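Pevwood sewing circle news, 11/3/18

Well, the spring quilt is finally moving along, and I can tell you that my dining table hasn't been used for eating since about the first frost. We settled on the big star pattern in the end, so that's 246 blocks, and more than 3000 little triangles if you cut them the way I do (badly, and then again). I've been piecing in the evenings with the radio on and I'm loving it!
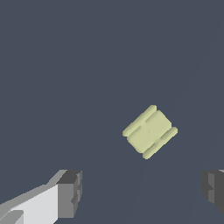
Thread has been the big debate. I started with a polyester I had in the drawer and the seams puckered on me, so I went over to a plain cotton and slowed the machine right down. Much better. I also wind all my bobbins before I sit down now - a whole row of them - and it saves me so much grumbling halfway through a long seam. If yours are coming out soft and lopsided, check that the thread is snapped properly into the little tension disk before you start winding.

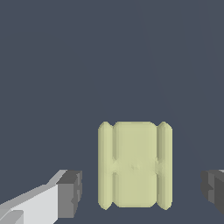 Séverine Rey wrote in to say she'd never use anything but gray for piecing, whatever color the fabric is, and that she got through two whole quilts last year without changing the top thread. I'm tempted, I really am, but I do like a bit of cream on the pale blocks.

Blandine Chevalier still has batting to share from the roll she bought in Caron, so call her before you go and buy your own. We'll be layering and basting in April, and please bring your own safety pins this time, the curved ones if you've got them. I counted my tin last night and I'm down to 275, and I know full well where the rest went, ladies.

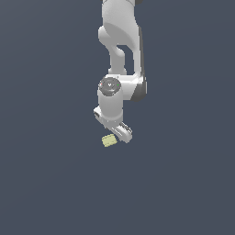

White on slate blue

Finished blocks can come to me any evening, pressed and trimmed please.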